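The Slow Return of the Neighborhood Repair Bench

December 2025

44 shares | 20 comments

The first thing Ifigeneia Sotiropoulos ever fixed was a toaster, and she fixed it wrong. It popped so hard that the bread landed in the sink. She was eleven, her mother laughed until she had to sit down, and they kept using it that way for years. "You just stood there and caught it," she told me, catching an imaginary slice over the counter of her shop. "It was a great toaster!"

Her shop is called Findoretti, a narrow storefront between a dry cleaner and a place that sells fish tanks, and she fixes lamps there. Mostly lamps, anyway. She'll take a fan if it's an old one, and she has a soft spot for kitchen mixers, the heavy kind with a head that tilts back. But lamps are what fill the shelves, each with a paper tag tied to its neck and a last name in blue pencil.

I went in with a brass reading lamp that had flickered since my college days. I came out an hour and a half later with a working lamp, a grease mark on my sleeve and the beginnings of this story, because I'd had no idea how many people in my own town were doing this kind of work. Small repair shops had seemed like something from my grandfather's time. He had a man for shoes, a man for clocks and a man for the radio, and he talked about them the way other people talk about their doctors. Then the men retired and the storefronts turned into phone stores.

Now they're coming back, a few at a time, and the people opening them are having a wonderful time.

Take Nassoro Kioko. He spent most of his working life as a piano mover, and somewhere along the way he got more interested in the insides of the pianos than in getting them up the stairs. He started with benches (piano benches take terrible abuse, it seems everyone stands on them to change a light bulb), then moved on to pedals, then to accordions, which he calls "pianos that breathe." His workshop is a former garage behind his house, and it smells of hide glue and coffee. When I visited he had an accordion opened up on a towel, its reeds laid out in rows, and he played me a single one by holding it to his lips and blowing. It sounded like a very small, very serious goose.

"That one's flat," he said, and scratched at the metal with a tool so fine I could hardly see the tip. He blew again. Still flat. Scratch, blow. This went on for a good while and I could have watched all afternoon.

An accordion can hold more than 410 reeds, depending on how it's built, and the one on the towel was a big one. Nassoro tunes by ear first and then checks himself against a meter. He doesn't hurry. The owner, a retired bus driver, had waited since March and would call now and then just to hear how it was going.

What I loved about these visits was how much of the work is looking. Ifigeneia turned my lamp over and over before she picked up a screwdriver. She ran the cord through her fingers, slowly, with her eyes shut, and stopped at a spot near the plug. "There," she said. The wire inside had broken and the cloth around it looked perfect. I had bought three different bulbs for that lamp over the years.

Liam Costello works the same way with zippers. He has a table at the back of a fabric store called Miettinen, and people bring him parkas, tents, boots and, once, a full-length bag for a double bass. He says most zippers that people call broken are fine, and it's the slider that has worn out. The little jaws spread apart over time and stop pressing the teeth together. Sometimes he can squeeze it back with pliers in less time than it takes you to get out your wallet. He showed me on my own jacket, which I hadn't brought in for repair and hadn't known was about to fail.

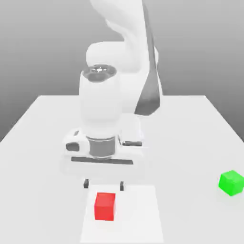

His prices are written on a card taped to the table, and a squeezed slider is free. A new slider costs about as much as a sandwich. A whole new zipper in a winter coat is a different matter, and he'll tell you so before he starts, because it means unpicking the lining and putting it all back. He keeps a notebook of every job. The last entry I saw was number 711, a child's sleeping bag with foxes on it.

I asked him whether he could make a living at it. He rocked his hand from side to side. He still does alterations, wedding season pays for the spring, and the zippers keep his days interesting. Ifigeneia gave me nearly the same answer, with lampshades in place of wedding dresses. She makes new ones to order, pleated silk mostly, and a good shade can cost more than the lamp it sits on.

Both of them worry about parts. Ifigeneia buys up boxes of old sockets and switches whenever an estate sale has them, and she has a cabinet of drawers that she won't let anyone else open, since the order makes sense only to her. Nassoro has taken to making his own leather valves for the reeds, thin as a petal, cut with a scalpel from glove leather. He gave me one that had come out crooked. I keep it in my desk.

If you want to try some of this yourself, start with a lamp. Unplug it first! Then look it over for longer than feels necessary, feel along the cord, check the socket for loose screws, and draw a picture of what goes where before you take anything apart. Ifigeneia still draws hers, on the backs of the paper tags. Mine had a tiny sketch of the switch on it, with an arrow, and the word "wobbly."

She let me keep the tag, too. The lamp is on as I type this.

20 comments | Share this story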